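Relatório de progresso – triagem de hortícolas, posto Nigam
Para: Heloísa Batista
De: Everaldo Miranda

Seguimos com os ensaios na mesa verde, junto ao recipiente transparente.
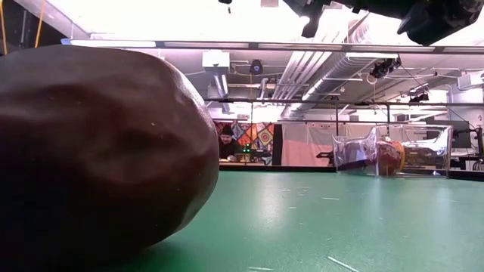
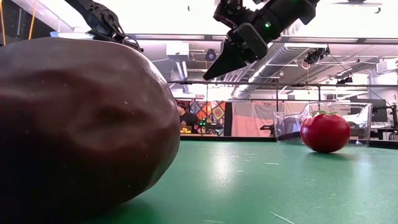 Mudanças para a equipa
A Mirela Meireles e a Shufen Tang passaram da triagem para a supervisão do posto. O Emerson mantém o turno da tarde – pediu mais formação, 6 horas em julho.

Pendente
Aprovação dos 3,000 euros para tapetes e bancos.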